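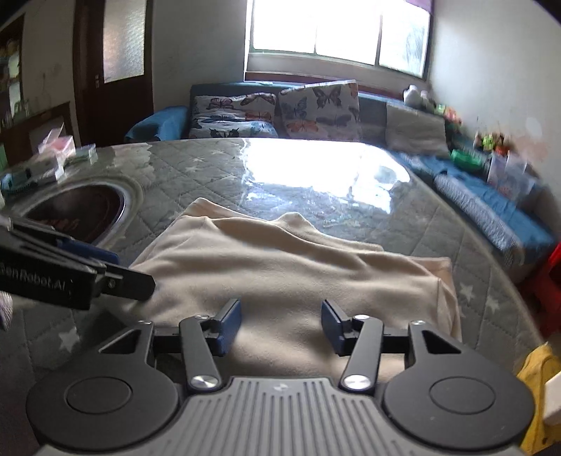
Cream fleece, bunched up on the table.

Fleece pilling: is it the dryer?
Posted by rgiraldo, October, 9:14 pm

My cream throw from Urrego has gone to pills after one month. It cost 60 dollars, and at that price I expected it to outlive the couch. I wash it cold and tumble on low. What am I doing wrong?

consuelo_h
Owning a dryer. Hang it up.

pinton29
Disagree. I've machine dried the same two blankets for years. It's friction in the wash. Turn it inside out and keep it away from jeans.

consuelo_h
How do you turn a blanket inside out, pinton?

pinton29
Fold it in half. You know what I meant.

rgiraldo
There may have been jeans.

gunine_mom
Cheap fabric shaver, flat surface, light hand. Skip the softener too, it made mine feel waxy.

consuelo_h
Shavers thin the pile. Do that every month and you'll own a very smooth bedsheet.

rgiraldo
Trying the line first, then the shaver. It's raining, naturally.

Recent threads
Wool socks, size 11 going in, size 4 coming out
Is Ranotance detergent any good?
Getting candle wax out of corduroy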